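Board grades and damp: an interview with Rajkumari Tripathi 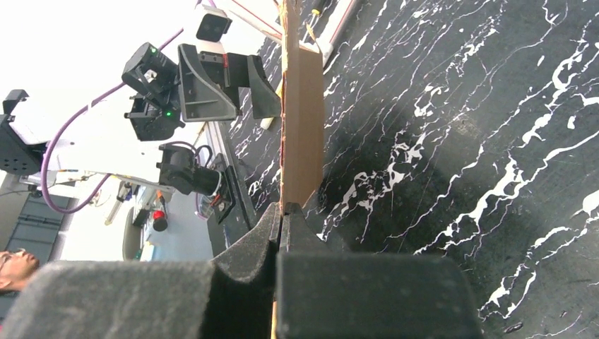 A thin piece of brown cardboard, with a ragged edge on its left side.

Rajkumari Tripathi has tested packaging board at Grelberg for 6 years, most of them in the humidity room. Her subject is what moisture does to a box between the packing bench and the customer's shelf.

"People buy board by weight," she says. "Weight tells you how much fibre you have paid for. It says very little about how the box will stand up in a damp warehouse."

Board takes up water from the air until it reaches a balance with its surroundings. As the moisture content rises, the bonds between the fibres soften and the walls of a box lose stiffness. Stacked boxes then begin to creep, bulging slowly under a load they carried easily when dry. Changing humidity does more harm than steady humidity, a point Tripathi returns to several times.

"A constant damp store is bad. A store that is damp at night and dry by the afternoon is worse. The sheet swells and shrinks, and it gives a little each time."

Recycled fibre complicates matters. Each pass through the pulper shortens the fibres and makes them less willing to bond, so mills add starch or blend in new pulp. Tripathi has no objection to recycled grades, but she wants them tested in the condition in which they will be used.

Her current work is for the distributor Jelen, which stores flat-packed cartons at its Wunedau depot. An order of 3,000 cartons was delivered in January and put straight on the line. Many cracked along the score.

"That was the opposite fault. The board was too dry. Fold it cold and dry and the outer liner splits. We asked them to leave the pallets wrapped in the packing hall for 2 days before opening them."

Asked what a small firm without a laboratory should do, she suggests a cheap hygrometer, a written log and pallets kept clear of outside walls. She also advises checking the direction of the flutes, which should run vertically in the side walls of most stacked boxes.

"Then weigh a sample when it comes in and again a week later. If the figure has moved, so has the strength."

Interview by Sarita Saxena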